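광장까지 걸어갔다 온 날

5월 19일, 일요일. 하루 종일 구름이 두껍게 끼어 있었다. 비가 오면 그냥 돌아올 생각으로 우산만 챙겨 나갔다. 원래는 Benine에서 원두를 사고 바로 집에 올 계획이었는데 문 여는 시간까지 한참 남아서 광장 쪽으로 돌아갔다.

이 동네로 이사 온 게 작년 10월이다. 그때는 짐 정리하느라 바빠서 광장은 버스 창문으로만 봤다. 걸어서 들어가 보니 생각보다 훨씬 넓다. 바닥은 네모난 큰 회색 판석이고, 군데군데 색이 얼룩덜룩하다. 나는 걸을 때 바닥 줄눈을 보는 버릇이 있어서 이런 데서는 속도가 안 난다.
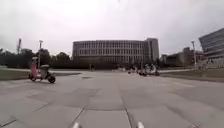
집에서 광장까지는 걸어서 25분이라고 들었는데 내 걸음으로는 더 걸렸다. 신발 탓도 있다. Lovham 운동화를 3년째 신고 있고 뒤축이 많이 닳았다. 이번 달 안에 바꾸려고 한다. 같은 모델이 아직 나오는지는 모르겠다.

요즘 스쿠터를 살까 말까 고민 중이라 타는 사람이 보이면 눈이 간다. 분홍색과 흰색이 섞인 작은 전동 스쿠터가 잔디 옆을 지나갔다. 저 정도 크기면 우리 건물 현관에 세워 둘 수 있을 것 같다. 저쪽 끝에도 몇 사람이 모여 있었는데 멀어서 어떤 모델인지는 못 봤다. 랴오숙판(Shuk-fan Liao) 씨는 작년에 중고로 한 대 샀고, 장 보러 갈 때만 탄다고 한다. 배터리가 겨울에 빨리 닳는 것 말고는 불만이 없다고 했다. 나도 중고를 보고 있다. 지금 후보는 2대다. 하나는 Yen이라는 가게에 있고, 다른 하나는 개인 매물인데 판매자가 답이 느리다. 급한 일은 아니니까 여름 전에만 정하면 된다.

주차 문제도 생각해야 한다. 우리 집 앞은 늘 자리가 없다. 광장 왼쪽에는 스쿠터가 세워져 있었다. 여기까지 타고 와서 세워 두고 장을 보는 것도 방법이겠다. 다만 밤새 세워 둬도 되는지는 아직 확인하지 못했다.

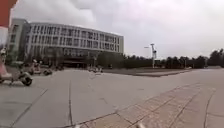
광장과 건물. 왼쪽이 스쿠터 세워 둔 쪽.

건물은 층마다 창이 길게 늘어서 있고 아래쪽은 나무에 가려져 있다. 건물 앞까지 가 볼까 하다가 시간이 애매해서 돌아섰다. 다음에 가면 반대편으로 한 바퀴 돌아볼 생각이다.

돌아오는 길에 Benine에 들렀다. 늘 사던 원두가 떨어져서 다른 걸로 샀다. 산미가 조금 있다고 한다. 문구점에서 Pasport 수첩도 한 권 샀다. 145쪽짜리이고 줄이 없는 것. 지금 쓰는 수첩이 8장 정도 남았으니 다음 주에는 새 걸로 넘어갈 것 같다. 첫 장에는 스쿠터 가격 비교부터 적을 예정이다.

저녁은 남은 카레. 우산은 한 번도 안 폈다.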